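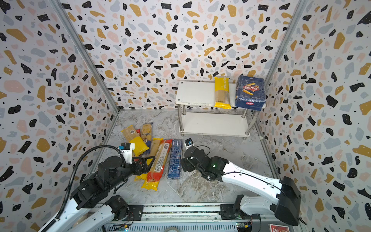

Pasta on the shelf: news from the Ludance project

If you have walked past the bench lately you will have seen a lot of spaghetti. Hilkka Rantala's group has spent the summer teaching a pair of arms to tidy packets of pasta onto a small two-tier shelf, and the first proper results are in. They are good!

The task sounds dull until you try to write it down. Packets lie in a heap on the floor, some across others, and each has to end up on the shelf. A box of rigatoni keeps its shape when you squeeze it. A long bag of spaghetti is a different animal, and a clear window catches the light in a way that depth sensors hate. Last year's system, Malteo, planned every grasp from a 3D model of each packet, and it was lovely on boxes and hopeless on bags. 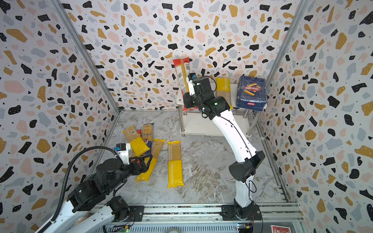
Ludance drops the models altogether. It learns from people steering the arms by hand, 400 runs to begin with and 634 by the time training closed, and it takes in the wrist camera views along with the fixed one. The part we are most excited about is what the group calls the "hand-on" signal. Each arm gets a short running guess of what the other is about to do, refreshed 10 times a second, so one can be busy up at the shelf while the other is already lining up over the heap. Earlier versions took strict turns, and watching them was like watching two very polite people at a door.

Hilkka's favourite finding came from the mistakes. The team had been throwing away any run where the person steering fumbled a packet and had to go back for it. Put those runs back into the training set and the arms get noticeably better at recovering from a bad grip. "We were binning the best lessons," she told us, and she has since asked everyone to stop restarting when something slips.

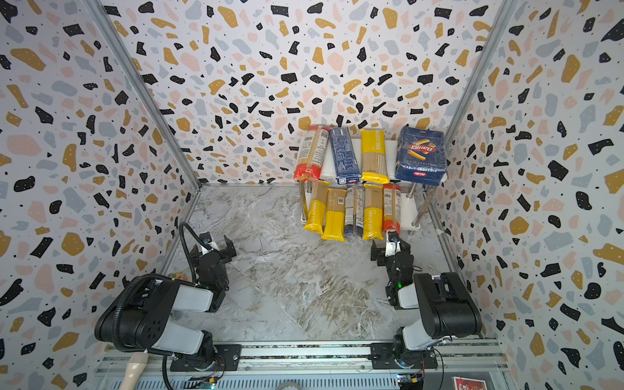
The lower tier is still the hard bit. The gripper has to come in low and forward under the top board, which leaves very little room to correct a packet that is leaning the wrong way. Risent, the small simulator written by Hinrichs over the winter, is being used to practise that reach, with 2,000 simulated attempts per overnight batch. Bags in simulation remain far too well behaved, so expect more real spaghetti.

A write-up is due in September, and the recordings will go on the shared drive once they have been labelled. If you would like a turn at steering, mornings are best. Ask Hilkka for a slot.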